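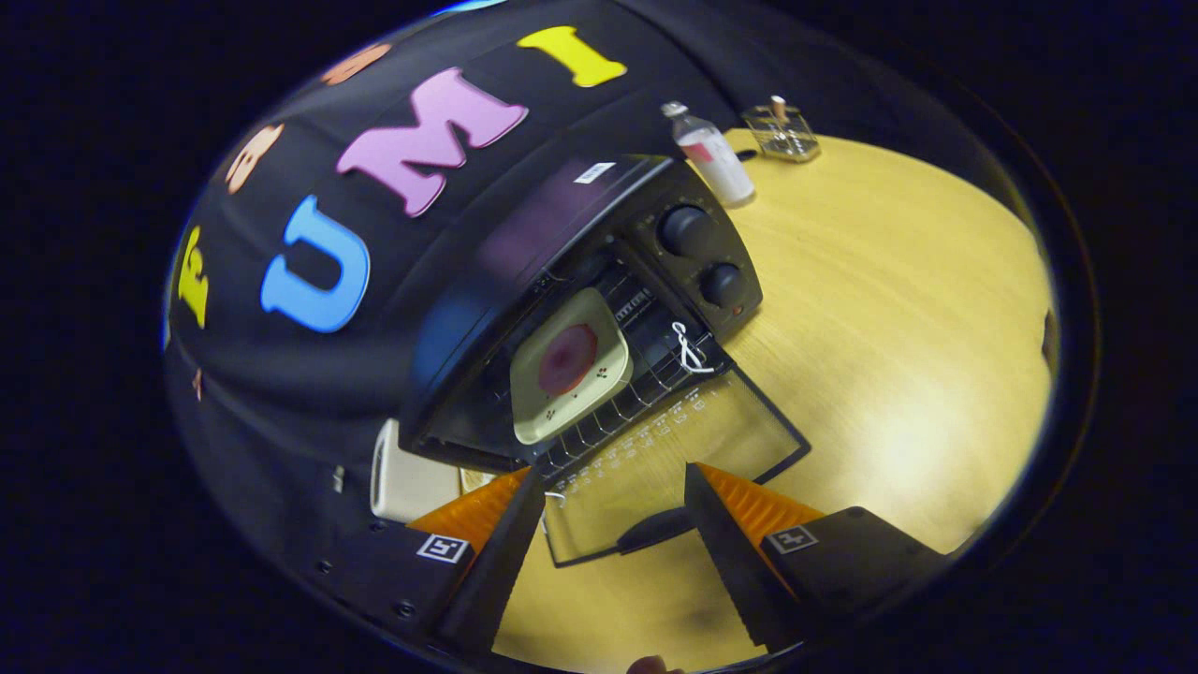 Last edited January 7, 2022

Toaster oven week. Thread on what broke in the planner and what I changed, mostly so I remember.

Door first. Open, that glass is a dark tinted sheet hanging below the cavity, and our depth filter threw most of it away as noise. So the planner thought it had free space right where the door was. Lovely.

Fix for now: door is a hinged box in the collision model, angle comes from the handle pose. Handle is black on black but the detector finds it more often than it finds the glass. Not proud of it. Works in replay.

Second thing – the fisheye. We were undistorting every frame before feature tracking and losing the outer ring, where half the useful stuff is. Table edge, things at the back, the letters on the black cloth.

Kenta Sugiyama moved tracking onto the raw fisheye model over the break. Drift on the long clips went from 19 mm to 3 mm. Same clips, same settings, I checked twice becuase I didn't believe it.

Those felt letters are doing loads of work btw. Plain black cloth gives the tracker nothing at all. The big pink M is practically a landmark.

Grasp labels next. Tray on the rack, dark red round thing on the tray. The segmenter (Trirance, our one, not the old one) kept merging tray and rack into a single blob. Cream tray, thin bars, should be easy. Wasn't.

Retrained with 700 hand-fixed masks from Misaki Hirano. Tray comes out clean now. Rack still goes to bits where the bars get thin. The little white loop hooked on the rack gets called "handle" nearly every time, which I sort of understand.

Glass bottle behind the oven: fine, the label saves it. The small clear container next to it: depth says it doesn't exist. Open ticket, mine, sorry Manolis.

Timing. Replan was taking 1287 ms with the door box in, far too slow for a closed loop. Dropped the mesh check on the far side of the oven and it's about a third of that. Still want it lower.

Marker pose on the two fingers – smoothing was adding lag so the gripper width arrived late, and the policy learnt to close late. Cut the window right down. Jittery but on time. Yuzuki Higuchi wants a proper filter there and she's right, next sprint.

Not done: knobs. Two round black knobs on a black panel, and the planner needs to know which way each one is turned. Current estimate is basically a guess. If anyone has a trick for dark knobs with low contrast I'll take it.

Config changes are on the Tuvstead branch. Don't merge untill Kumiko has run the full replay set please.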